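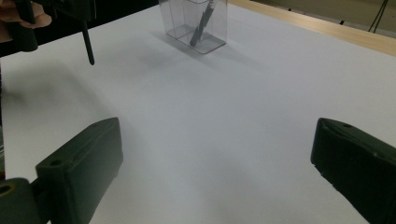
2 min read

Section 4: Setting up the custody log

The Awan custody log records each person brought into the cell block, the checks made on them and the time of their release. Set it up on the front desk terminal before the first shift uses it.

1. Switch on the terminal and sign in with the station account.

2. Open Settings, then Cells. Enter the cell numbers as they are painted on the doors.

3. Under Checks, choose the longest gap allowed between visits. Bukham and Estedwood stations use different limits, so follow your own standing orders.

4. Set the screen lock to 180 seconds.

Note: The lock does not stop the check timer. Overdue checks still sound at the desk.

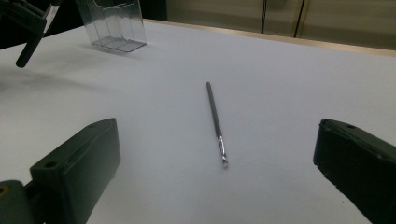
5. Add each custody officer by name and collar number. Officers must choose their own PIN.

6. Make a test entry using record number 229. Enter an arrival, one check and a release, then print the sheet.

7. Compare the printed times with the desk clock. If they differ, go to Settings, Time, and press Match.

Caution: Do not delete the test entry. Mark it VOID. Deleted entries leave a gap in the numbering and will be queried at inspection.

8. Sign the printed sheet and file it at the front of the custody binder.

If error 144 appears, the log cannot reach the Drekik server. Use paper sheets until it clears, and copy them in afterwards with the original times.

Section checked by Murray Paewai, 14 Aug 2018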